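Week 4: Can machines do the fiddly jobs yet?

Vendors such as Jovberg say wiring is nearly solved. I have my doubts.

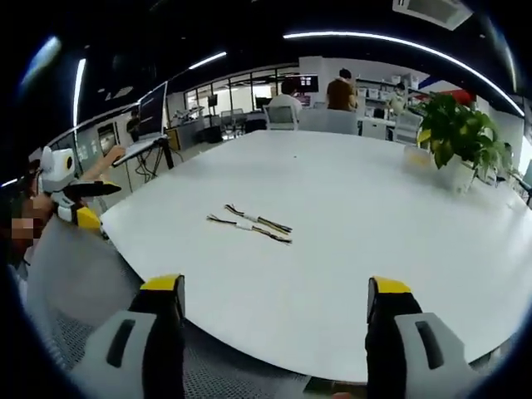
Cables are a fair test of that claim. They bend, and no two bends match. A short harness like the two lying side by side on the table has wire ends splayed every which way.

Ask first who is doing the holding.
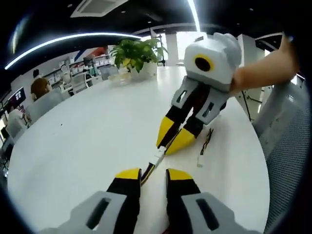

Fig. 2. Gripper held by hand, loose cable on the table.

Steering by hand proves little about a machine working alone. 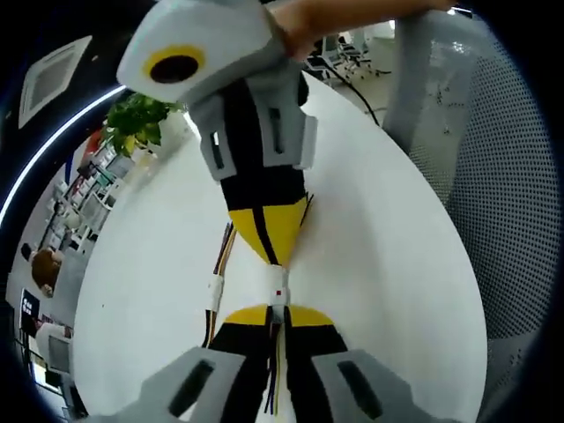 Reading the numbers

Fudora reports 1,063 trials but leaves out 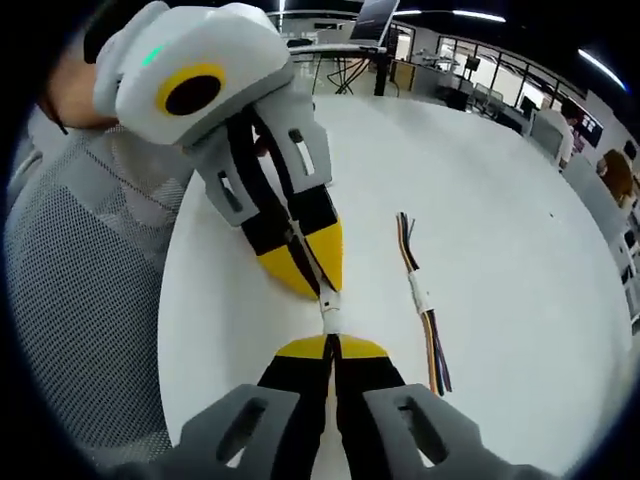 how many needed a person to step in. Bring your guess to Thư Cù's tutorial.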